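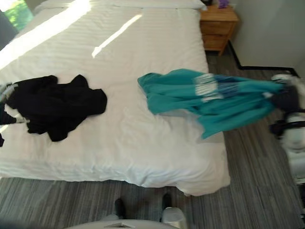 The right arm lifting a teal garment from the bed, with a black one still to be picked up.

Clothes project: what we learned from moving the bed

Readers of the March newsletter will remember that the Sinon group had started work on getting a two-armed robot to pick up clothes in an ordinary bedroom. The first round of results is now in, and the short version is that variety in the training material mattered more than the amount of it.

The task sounds simple. A few garments are dropped on a bed, and the robot has to take hold of each one, lift it clear and put it in a basket. Cloth is awkward for a robot to deal with. A sleeve can be folded underneath or caught on the bedding, and the same shirt hardly ever lands in the same shape twice. A grip that holds well on one heap may slide off the next.

We teach the robot by demonstration. An operator guides both arms through the job, and the system records what the head camera saw along with the movement of every joint. A learned controller is then trained to produce the same sort of movements from the camera view alone. It is given no model of the garment and no list of corners or edges to look for.

For this study we made two training sets of the same size, 600 demonstrations each. The first was recorded in one bedroom at the Prundley house, with the bed in one place and the blinds down. For the second we used three bedrooms, shifted the bed between sessions, and left the windows uncovered so that the sun could fall across the duvet as it liked. Each set was used to train its own controller, with nothing else changed. Both were then tested in a room neither had seen, on garments neither had handled, with 40 attempts apiece.

The controller trained in one room cleared the bed in 11 of its 40 attempts. The one trained on the mixed set managed 27. Most of the first controller's failures came at the moment of reaching. It would close the gripper a few centimetres short, or go for a bright patch of bedding where the sunlight ended and the shade began. Pale bedding in strong light was a trouble for both, but the second controller mostly recovered and tried again.

We also trained a third controller on 2,000 demonstrations, all from the single room. It did better than the first, with 19 out of 40, and still fell well short of the mixed set. Recording those extra sessions took most of the spring, so we would have been glad of a different answer — but it does tell us where to spend the summer.

Two weak points remain. Dark garments are dropped more often than coloured ones, and we do not yet know if this is down to the camera exposure or to the clothes we happened to use. The other is speed. The controllers lift cloth in one long sideways pull, as our operators tended to do, and a fast pull can drag a second item off the bed with the first. Slower demonstrations cut this down in a small trial, at the cost of a longer run.

The method for splitting the recordings into short stretches, which let us compare the sets fairly, came from the earlier Andreadis study on towels. We changed it in one respect: stretches where the arm was waiting were kept in. Taking them out made the controller hurry between garments.

Next we will add a second bed type and patterned bedding, and the Dandent workshop is making softer fingertips for both grippers. Testing with those should begin once the current recordings have been checked. The full results tables are available from the project office on request.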